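用了三个多月的 Vitow 折叠书桌,来交作业了。之前在群里说过要写,拖到现在,Seul-gi Moon 催了我两回,再不写她就要把我移出“小户型自救群”了哈哈。

先说背景。我租的房子客厅很窄,沙发一放,剩下的地方就只够过人。原来那张书桌是房东留下的,又深又重,抽屉还卡,拉开要用膝盖顶一下。年初开始在家办公的日子变多,我实在受不了,就跟房东商量把它搬走,自己买一张能收起来的。

看过的牌子里,最后剩三个:Vitow、Getdale,还有 Baltard。Baltard 那张是真好看,圆角,腿细细的,店里灯一打我差点就刷卡了,可是它不能折,只能靠墙放着,等于又回到老路上。Getdale 能折,价钱也最低,我在朋友 Tavion Blackwood 家用过一个下午,打字的时候屏幕一直在抖,喝口水放杯子,光标都跟着跳。他说习惯了就好,我觉得我习惯不了!所以选了 Vitow。

## 到货和安装

快递小哥送到楼下就走了(下单页面写的是“送货入户”,这一点我给客服留了言,对方退了我一点运费,态度还可以)。箱子不算特别大,但是沉,我一个人拖进电梯,再一路推着走到家门口,第二天胳膊酸得抬不起来。建议找个人帮忙。

安装说明书就一张纸,正反面印满,图画得很小。装桌腿那一步,左右两条腿长得几乎一样,其实铰链的方向是反的,我装反了一次,拆下来重来。要是说明书上标个字母就好了,L 和 R,多简单的事。螺丝给够了,还多出两颗,内六角扳手也送了一把,就是太短,拧到最后几圈手指头硌得疼。家里有长柄的就用自己的。

我从开箱到装好花了一个晚上,中间吃了顿饭,还跟我妈打了个电话。手快的人应该用不了这么久。

## 稳不稳

这是我最在意的,多写几句。

打开以后两侧的卡扣会“咔”一声锁住,锁上了就很稳。我打字算重的那种(同事开会的时候问过我是不是在剁馅),显示器不晃。把显示器支架夹在后沿也没问题,只是夹的位置要避开中间那道横梁,横梁正好挡住夹子的下半截,我往右挪了一个巴掌宽才夹住。

有一个情况会晃:整个人趴上去,手肘撑着前沿往前推。这时候桌子会轻轻往后滑,不是腿松,是脚垫太硬,在地板上吃不住劲。我后来在五金店买了一包软胶垫贴上去,好多了。几块钱的东西,厂家真的可以顺手配上。
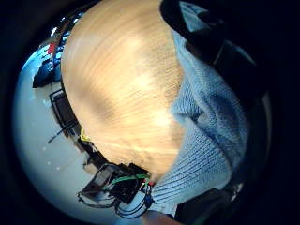 再说承重。商品页写得很唬人,我没有那么多东西去试它的极限。平时上面就是一台显示器、一台笔记本、一个台灯,再加一摞永远看不完的书,有时候猫也在上面,猫很重。用到现在没看出桌面有往下弯的意思,我拿尺子横着比过,中间没缝。

## 收起来到底方不方便

说实话,刚买的头两个星期我天天折,每天下班像举行仪式一样:合上电脑,收线,解卡扣,放倒,推到沙发后面。后来嘛……变成周末有人来才折。这不能全怪桌子。折叠这个动作本身很轻松,一个人一只手扶着就能放下去,麻烦的是上面的东西得先找地方搁。要是你指望每天都收,最好旁边备一个带轮子的小推车,台面上的东西一股脑挪过去。我后来配了一个 Tsoukalas 的三层推车,轮子很顺,最下面一层放打印纸刚刚好,就是把手那根杆子有点松,隔一阵得紧一紧。

折好以后的厚度我很满意,塞在沙发背后完全看不见。但是它没有提手!立起来要搬动的时候只能抱着两边,边缘没包软条,蹭到墙上会留一道灰印子,我家白墙已经中招了。

## 桌面好不好打理

咖啡洒过两次,都是当场擦掉的,没留印子。有一回热汤碗直接放上去,忘了垫,拿开以后有一圈淡淡的白雾,我吓一跳,第二天自己淡了,再过几天就找不到了。别学我,还是垫一下。

桌沿倒是处理得挺舒服,手腕搭一整天不硌。以前那张旧桌子前沿是直角,夏天穿短袖,手臂上总有一条红印,现在没有了。冬天我怕冷,喜欢裹着毛衣缩在椅子里干活,袖口在桌沿上蹭来蹭去,担心过会不会勾线,目前为止一件都没勾坏。

气味方面,刚拆箱有一点,开窗通风几天就散了。我鼻子比较灵,Seul-gi 来的时候说完全没闻到,仅供参考吧。

## 售后

有一侧卡扣用到第二个月开始发涩,按下去回弹很慢。我拍了段视频发给客服,第一个客服让我“多按几下”,我按了,没用。换了一个客服,问清楚型号就给我寄了新的,等了 9 天才到,包装里连螺丝都配好了,自己换上去很简单。等的那几天桌子只能一直开着,收不了,所以我才发现自己其实也没那么需要天天收,笑死。

顺便提醒,保修要靠包装箱侧面那张贴纸上的编号,别像我一样箱子拆完就拿下去卖废品了,还好我习惯先拍照。

## 打个分

满分 10 分,我给 7 分。扣分扣在脚垫、说明书,还有没提手这三样,都不是大毛病,可是都要我自己花钱花力气去补。稳定性和桌沿手感我是很喜欢的,坐一整天不烦它。

如果你家地方够,不需要折,那还是去看看 Baltard,好看是真的好看。预算紧又只是偶尔写写东西、看看视频,Getdale 也能用,只要你打字比我温柔。像我这样客厅当书房,周末还想让朋友有地方坐的,Vitow 可以考虑,买之前量一下沙发后面的空隙,连踢脚线一起算进去,我当时就漏了踢脚线,结果沙发又往前挪了一点。

听说 9 月会出带提手的新款,消息是店员随口讲的,我不保证。不急的可以等等看。有什么想知道的在下面留言,要量哪个尺寸也行,卷尺还在桌上没收呢。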